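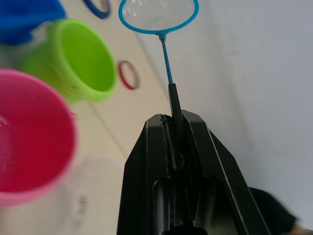
Bubble mix that lasts – what's your recipe?

gumthorpe_lass
Doing bubbles for my niece's party, small garden, lots of under fives. Shop stuff is watery rubbish and pops before it's left the wand. Tried washing up liquid and water, same again. What am I missing? Need loads of it, cheap as poss.

Rallex
Glycerine. Chemist or baking aisle. Six parts water, one part decent washing up liquid, a splash of glycerine. Leave overnight. Done.

tetance41
Glycerine is a waste of money imo. Sugar does the same job. Couple of spoons in warm water, stir till its gone, then add the liquid. Been doing it that way since 2000.

Rallex
Sugar = wasps. And sticky patio. Ask me how I know

tetance41
Never had a wasp problem. Rinse the patio??

Rizwan Sheikh
Cornflour and a bit of baking powder is what the giant bubble people use. You have to keep stirring or it sinks to the bottom. For ordinary little wands I wouldn't bother though, you won't see much difference.

gumthorpe_lass
Just little wands, yes. Kids will tip most of it on the grass anyway so not spending a fortune. How much glycerine is a splash? I'm hopeless without numbers

Rallex
60 ml to a litre of water. 200 ml washing up liquid in the same litre. Not the antibacterial kind, never got on with that

Rizwan Sheikh
That's more than one part in six Rallex, your own recipe says less!

Rallex
Fine, go by the ml. I don't measure that carefully and it works

kodikara_m
Weather matters more than any of this. Made a batch in July, hot dry afternoon, useless. Took the very same tub out one evening after rain and they went right over the fence. Shade if you can. Damp is good, wind is not.

tetance41
Agree on the weather. Still say sugar.

Rizwan Sheikh
Stir gently as well, don't shake. If there's froth on top scoop it off or let it settle. Froth on the wand and you just get a mess. And soft water if you've got it – ours is very hard and I ended up buying the cheap bottled stuff.

kodikara_m
Bottled water for bubbles, blimey. Boiled tap water did me fine, let it cool and leave the scaly bit in the kettle

Rizwan Sheikh
Tried that, wasn't enough round here. Might depend how hard it is where you are

gumthorpe_lass
Ok made two jam jars, one glycerine one sugar, both stood overnight. Glycerine ones lasted longer but the sugar ones were bigger?? Going with glycerine cos of the wasp thing. Sorry tetance

tetance41
Bigger is better at a kids party but suit yourself

Rallex
Ha. Put the lid on tight and it keeps for weeks btw

gumthorpe_lass
Will do, ta all. Off to find a bucket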